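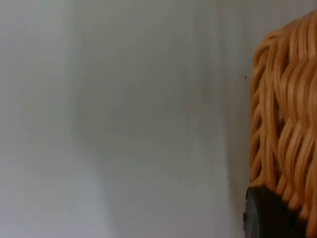

The basket, against the pale wall.

The basket came with the flat. It was on the inventory, between the kettle and the curtain rail: one basket, woven, good condition. I signed for it along with everything else and paid the 300 deposit.

I had moved to Ivstead in May for a job at Riedl, in the office where they sent out spare parts. I brought two bags. I had got rid of most of what I owned before I came, and I meant to go on like that, so the basket was a nuisance. It was too big for the shelf and I had nothing to put in it. I stood it by the wall and left it there.

The first thing that went in was post for the last tenant. There was a lot of it. Seed catalogues, a dentist's reminder, something from the Gudness wool shop every other week. I wrote 'moved away' on the first few and took them back to the box, but they kept coming, and after a while I dropped them in the basket instead.

Then it was my own things. A scarf, when the weather turned. A torch. The instructions for the heater, which I had read and not understood. When I came in at night I put my keys in on top, and in the morning I had to dig for them.

I rang the letting office about the post. The woman there said she had no forwarding address.

'She was there ten years,' she said. 'She went to her sister's in Narnness, I think. Is it in your way?'

I said it wasn't.

'She asked about a basket,' the woman said. 'After she'd gone. But it was down as ours by then.'

I looked at it while she talked. It was late afternoon and the shadow had gone soft on the wall beside it. The strands had a shine on them where they stood up, as if they had been varnished, and were dark in between. I had never looked at how it was made. Each strip went over and under the next on a slant, all the way down, and I tried to follow one and lost it near the bottom.

'Would she still want it?' I asked.

'I couldn't tell you. I'd have to look up the number.'

She rang back at ten the next morning, when I was at work, and left a message. The sister's number was at the end of it. I wrote it on the back of a catalogue.

That evening I emptied the basket on to the bed. I put my things in one heap and the post in another. At the very bottom there was a bus ticket to Narnness, old and folded small, and a length of green wool. I put those with the post. Then I put the post back in the basket, squared up the edges and laid my scarf over the top to keep it from sliding about - I could get another scarf.

I sat down with the phone. It rang for a long time, and then a woman answered and said the number back to me, the way people used to.

'I'm in the flat at Ivstead,' I said. 'I've got your basket.'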